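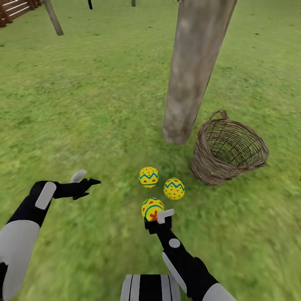

Notebook: yard teleop, egg collection task
07/05/2019

Second session on the egg task. The plan was 40 clean demos in the sim yard, both arms on the hand controllers, eggs off the grass and into the basket, basket stays where it is. Stekik build from April, because the newer one still forgets which hand is which when you take the headset off and put it back on.

Recap for anyone who picks this up cold. Operator drives both arms. Three eggs per episode, one basket. Right arm does the picking, left arm is supposed to be free to steady the basket or take an egg that ends up on the wrong side. The policy gets the head view and the two wrist views plus joint positions, nothing else. It does not get my opinion of where the egg is. It has to work that out the way I do, by squinting.

The yard is the Sobczak layout with the Kimum grass texture. I argued for the plain gray floor and lost. The case for the yard was that outdoor clutter would make the demos "richer." They are richer. I now have a library of myself being confused in front of a lot of greenery.

Grasp notes

The egg is a nasty shape to teach. If I come down with the fingers square to it and close slowly, it stays put. If I come in at an angle, one finger touches first and the egg leaves. On the grass it rolls farther than I would expect, and I have asked twice whether the rolling friction on the lawn was set by anyone or just came with the lawn. No answer yet. I'll look at the file myself tomorrow.

What works best for the right hand: stop a hand's width above, let the arm settle, then go straight down. The settling matters. The arm lags my hand a little, and if I close when my hand has arrived, the gripper is still on its way. So I count a beat. The demos where I forgot to count are easy to find in the log, they are the long ones.

Pressing down is a separate bad habit. With no force coming back through the controller I keep pushing until something looks wrong, and by the time it looks wrong the egg is well into the turf as far as the contact solver is concerned. It then comes out with some enthusiasm. Marked two of those as bad. Kept one where I recovered, since we said we wanted recoveries. Whether we want that one is a question for the meeting.

The left arm mostly hovers. I tried to keep it doing something sensible, but a person with one hand busy parks the other one wherever, and I am a person. This is going to teach the policy to park its left hand wherever. Suggest we either give it a job or lock it.

Wrist views

Spent a while going through the wrist video on its own, head view turned off, to see whether I could do the task from that. I could not. Near an egg it's fine. Between eggs I am a pair of black fingers flying over a lawn with no idea which way the basket is. Anything that isn't grass turns into a landmark out of pure desperation. I caught myself steering by
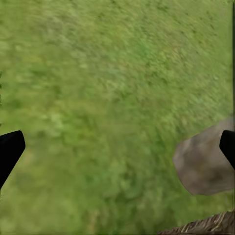

a rock, which is all very well until the randomizer moves the rock. If I'm using it, the policy will use it, and it will be much more faithful to it than I am. Two options. Either we shuffle the rocks every episode so they carry no information, or we leave them alone and accept that we have built a rock follower. I vote shuffle. It costs one line in the scene config and I have already typed it on my branch, not merged.

The blur during fast moves is also worse than I remembered. It's on purpose (the Drilari camera profile adds it so the sim footage matches what a moving wrist camera gives you), but at my normal transit speed the grass is one long smear. I slowed down for the second half of the session. The demos got longer and the frames got usable. I did not enjoy it. It's like walking through a supermarket behind someone reading every label.

Episode 259 in the running count is the one to look at for a good transit. Even speed, no wandering, fingers already open on the way in. Please don't look at 52, which is in the same folder and has been renamed twice by people who thought it was a test file. It is a real demo. I was just lost.

Start pose

We never agreed on where the head should point when recording starts. I have been starting with it level and then looking down for the eggs. That gives a second or so at the top of each episode with nothing to do with the task in it: fence, trees, playhouse, lawn. As training data it is a nice brochure for the property.

The trouble is that the look-down is a real part of the demo. If we trim it, the policy starts out looking at the grass and never learns to search. If we keep it, every episode opens with the robot admiring the garden, and I drag that part out without meaning to because I am getting my hands comfortable. Compared my starts: the pause is longest right after a break and gets shorter as I warm up. A policy will happily learn an average of that, so it will stand there for an average amount of time, for no reason.

Proposal: recording starts on the trigger press and not on the reset. Hands comfortable first, then trigger, then look down at once. Tried it on the last batch and it was better. I still forgot sometimes.
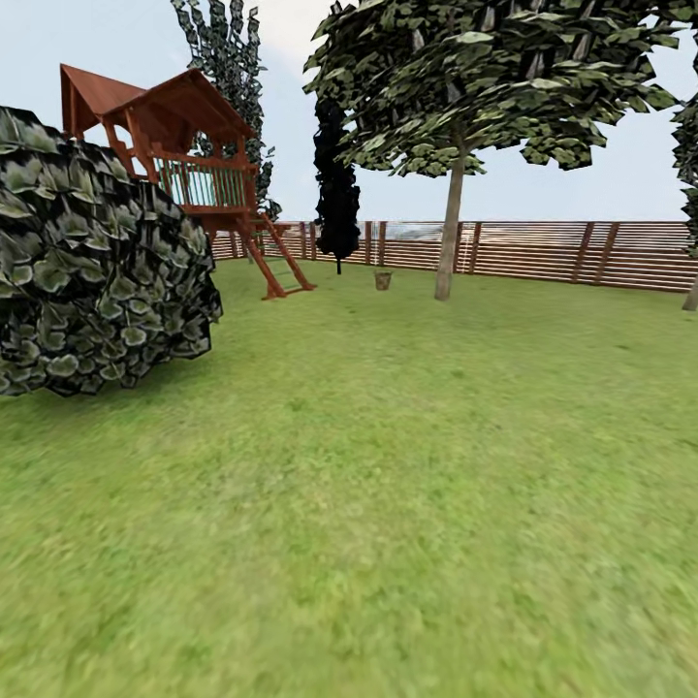 Distractors

The bucket by the fence. Someone added it as a second container so that we could later do "eggs in the bucket" as a variant. Fine idea, but small containers far away on the lawn are a pain in teleop. Depth through the headset falls apart out there and I end up driving toward it on faith. Did a couple of dry runs to the bucket with no egg in hand, just to see. I would not want to do forty of them. If the variant goes ahead, move the bucket in closer.

The bush and the playhouse are fine. They have collision meshes, but I have no reason to go over there, apart from once, when the base drive got nudged by my thumb and I went on a small tour. Base drive should be off for this task. It was supposed to be off. There is a checkbox, and it was checked, and I would like to know what the checkbox thinks it does.

Fence has no collision at all. Went partway through it on the tour. Filed.

Failures, sorted by whose fault

Mine: closing early, pressing down, left hand idle, hunting for the egg with the wrist when I should turn my head.

Shared: controller drift. After a long stretch the right hand sits a bit low compared to where my hand is. Resetting the clutch fixes it, so the operator should reset between episodes. I wrote that on a sticky note in our last session and then put the notebook on top of it.

Not mine: the reset sometimes leaves an egg half sunk in the ground. You can't tell from the head view. You find out when you try to pick it up and it behaves like it's been planted. Need a settle step and a height check before the episode is handed to the operator.

On hunting with the wrist, since it was the biggest time sink today. When I lose an egg, my instinct is to sweep the open gripper over the lawn like a metal detector. The wrist view is the worst one we have for finding anything, and I know this, and I do it anyway. The sweeps look purposeful in the log. The arm moves smoothly and the fingers are nicely open.
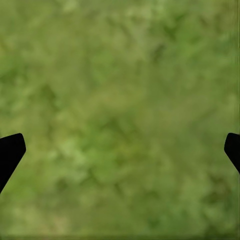
Wrist view, fingers open, grass only.

I went back through the sweeps and flagged them, start and end. They aren't failures by our definition, as the egg does get picked up in the end, so they went through the filter with a pass. I think we need a third label besides good and bad. "Passed but embarrassing" is what I have in the spreadsheet for now. Rename it before anyone outside the group sees it.

To do

Rolling friction on the lawn: find the value, find out where it came from.
Merge the rock shuffle if there are no objections.
Trigger press starts recording, on by default.
Base drive checkbox.
Settle step and egg height check after reset.
Decide on the left arm, job or lock. I lean toward lock for this task and a job for the next one.
Ask for a second operator for part of the set. Right now everything the robot knows about eggs it got from me, including the pauses.
Re-record the batch from before I slowed down, or at least the transits.
Find the sticky note.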